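Robots and Everyday Work, unit 2: Can machines do the chores yet?
Notes for students. Please read before the April seminar.

The short answer is "some chores, in some places". A machine that washes dishes has existed for a long time, but it does not collect the plates from the table. The part that is still difficult is the part which we do with our hands and do not think about.

Consider wiping and clearing a table. For a person this is one task. For a robot we must divide it: find the object, decide where to hold it, close the fingers with the right force, lift, carry, put down, let go. In each step a small mistake is possible, and the mistakes add up. If every step succeeds nine times in ten, the whole chain of seven succeeds less than half of the time.
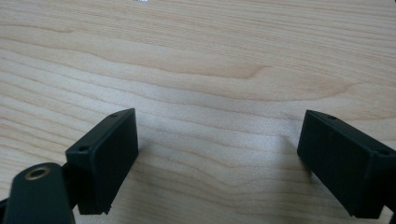 Joris Jacobs

Two flat fingers are a common choice of hand. They are cheap and easy to repair, and screw holes let us change one part without buying a new hand. They hold a box or a cup quite well. With a wet cloth, a coin or a sheet of paper lying flat on smooth wood they have much more trouble, as there is almost no edge to take hold of.

On the shop floor the situation is better. In the Skidberg packing hall, which we discussed in unit 1, the parts always arrive in the same position and the light does not change. The Fistix cell there works 16 hours a day. A kitchen does not offer such order. My colleague Crescencio Robles compared both settings in the Condville trials: 2,677 attempts at simple kitchen tasks, with more than 40 different objects. Cups were the easiest. Towels were the worst, and the folded ones were not much better than the others.

Words to know: grasp, force, slip, reach, recovery (what the machine does after it fails).

For the seminar, choose one chore from your own home and write down its steps, one step on each line. Mark the step where you think a two-finger hand would fail first. Bring the list on paper to the Campos room.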